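4 实验平台与夹爪对比

4.1 平台的组成

本节说明我们用来比较两种平行夹爪的实验平台。平台的设计目标是让夹爪成为唯一变化的部分，机械臂、控制器、桌面和物体都保持相同。在以前的工作中，我们发现不同论文报告的抓取成功率很难互相比较，主要原因是桌面材料、物体尺寸和控制频率都不一样，而这些内容在论文里经常只有一句话。因此我们在这里写得比较详细，希望读者能够重复。

机械臂为一台桌面级轻型机械臂，外壳为白色，固定在带孔的金属底板上。第一种夹爪是机械臂自带的两指平行夹爪，下文记为 Omier。第二种夹爪由我们自己设计，指尖更窄，并且在内侧粘有一层薄的硅胶，下文记为 Sesport。两种夹爪的最大开口相同，闭合速度也设为相同的值。控制器也有两个版本：Preda 是位置控制器，只根据目标开口闭合手指；Pludent 在位置控制的基础上增加了电流阈值，当手指受到的阻力超过阈值时停止闭合。两种夹爪与两种控制器组合以后，一共得到四种配置。

桌面铺有软木。选择软木有两个考虑。第一，它的摩擦比较稳定，小物体被手指轻轻碰到时不容易滑走。第二，当夹爪下降过低时，软木可以吸收一部分冲击，减少手指损坏。在早期的试验里我们使用过光滑的硬质桌面，结果小方块经常在手指接触之前的最后几毫米被推开，这种失败和夹爪本身的关系不大，却在统计中占了很大比例。

4.2 物体与任务

任务使用的物体是不同颜色的小方块，尺寸接近普通骰子。我们没有选择更大的物体，理由是在预实验中，四种配置对大物体的成功率都非常高，看不出差别。小方块对手指的对准要求高，手指厚度、指尖形状和闭合时的同步误差都会影响结果。

任务分为三个部分：单块抓取、邻近抓取和放置。单块抓取时，桌上只有一个方块，位置在工作区内随机选择。邻近抓取时，桌上有三个方块，彼此距离较近，机械臂需要抓取指定颜色的方块，并且不能使其他方块的移动超过规定的距离。放置任务要求把抓到的方块放进一个浅的塑料托盘。托盘的底面并不是完全平的，有凸起的结构，所以方块放下以后可能会倾斜，我们把倾斜也算作成功，只要方块完全在托盘内部即可。
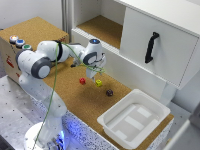
图 3 实验平台。机械臂的平行夹爪位于三个小方块上方，方块右侧为塑料托盘。

每次试验开始时，夹爪先移动到目标方块上方的预抓取位置，停留 2 秒，等待机械臂的残余振动消失，然后垂直下降。下降过程中不做视觉修正。这个选择降低了绝对的成功率，但是可以使夹爪之间的差别更清楚。如果在下降过程中连续修正，视觉部分的误差和夹爪的误差会混在一起，很难分开分析。

相机固定安装，位置在全部实验期间不改变。每天早上开始实验之前，我们用标定板检查一次相机与机械臂之间的变换，如果重投影误差超过阈值，就重新标定。在实验的后期，有一个 Friday 的下午，即某个周五的下午，相机支架被碰到，当天下午的数据没有使用，后来重新采集。

4.3 试验数量与判定方法

四种配置合计完成 2403 次有效试验。由于一部分试验因通信中断而被取消，四种配置的试验次数并不完全相等，但每种配置的单块抓取和邻近抓取的比例保持一致。被取消的试验共有 54 次，它们都在夹爪闭合之前中断，因此我们认为取消这些试验不会对某一种配置特别有利。

抓取成功的定义是：夹爪闭合并上升到规定高度以后，方块仍然在两指之间，并保持到移动结束。判定首先由程序根据夹爪的最终开口自动完成。如果最终开口小于方块边长的一个固定比例，程序认为夹爪是空的。这个方法在大多数情况下是可靠的，但是当方块只被指尖夹住一个角时，程序有时会给出错误的结论。因此我们对录像进行了人工检查，检查的人看不到控制器的名称。夹爪的外形在录像中可以分辨，所以对夹爪来说，这个检查不能算是完全的盲评，这是本实验的一个不足。

4.4 结果与讨论

在单块抓取中，四种配置之间的差别较小。Omier 和 Sesport 在位置控制器 Preda 下的成功率接近，失败大多发生在工作区的边缘，那里机械臂伸展较大，末端的定位误差也增加。使用 Pludent 以后，两种夹爪在边缘区域都有改善。我们的解释是，当方块没有位于两指的正中间时，一侧手指会先接触方块，位置控制器继续以原来的速度闭合，方块容易旋转或者弹出；而带有电流阈值的控制器在接触以后降低了推力，方块有时间在两指之间调整姿态。

在邻近抓取中，差别变得明显。Omier 的手指较宽，下降时容易碰到旁边的方块，尤其是当两个方块的连线与手指的开合方向平行的时候。Sesport 的窄指尖减少了这种碰撞，在两种控制器下都优于 Omier。值得注意的是，控制器在这个任务中的作用比我们预期的小。碰撞主要发生在下降阶段，此时夹爪还没有开始闭合，所以控制器没有机会发挥作用。这个结果说明，如果物体之间的距离很小，首先应该改进手指的形状或者抓取方向的规划，然后再考虑闭合的控制。

放置任务的结果与我们的预期相反。Sesport 的硅胶层增加了摩擦，对抓取有利，但是在张开手指时，方块有时会粘在其中一侧的手指上，被带动一小段距离后才落下。当放置点靠近托盘的边缘时，这种现象会使方块落在托盘外面。我们尝试降低张开的速度，效果有限。后来在张开以前让夹爪先下降一点，使方块接触托盘底面，粘连的次数减少，不过总的时间变长。正文中的统计没有包括这一改动后的试验。

关于耐久性，我们只有初步的观察。Sesport 的硅胶层在超过 1000 次闭合以后，靠近指尖的部分出现了磨损，边缘有轻微的翘起。我们没有在实验中间更换硅胶层，所以后期的试验可能受到磨损的影响。把 Sesport 的试验按时间分为前后两半进行比较，邻近抓取的成功率略有下降，但是差别没有达到统计显著。Omier 的手指没有观察到明显的变化。

4.5 局限

本节的结论有几个限制条件。首先，所有的物体都是硬质的小方块，对于软的或者圆的物体，两种夹爪的排序可能会不同，特别是电流阈值需要重新选择。其次，软木桌面允许手指轻微地压入，这对垂直抓取有帮助，在金属或者玻璃桌面上不一定能得到同样的结果。再次，Pludent 的阈值是我们在三月份用少量试验手动确定的，之后没有再调整。对两种夹爪使用同一个阈值是为了公平，但是这个值也许对其中一种更合适。我们计划在下一步工作中对每种夹爪分别搜索阈值，并报告成功率随阈值变化的曲线。

最后需要说明，平行夹爪的两个手指在闭合时并不完全同步。我们测量了空载时两指的位置，Omier 的同步误差比 Sesport 稍大。在本实验中没有对这个误差进行补偿，它的影响包含在各配置的结果里。

联系作者 | 版权归作者所有 | 返回顶部
分享 2 评论 0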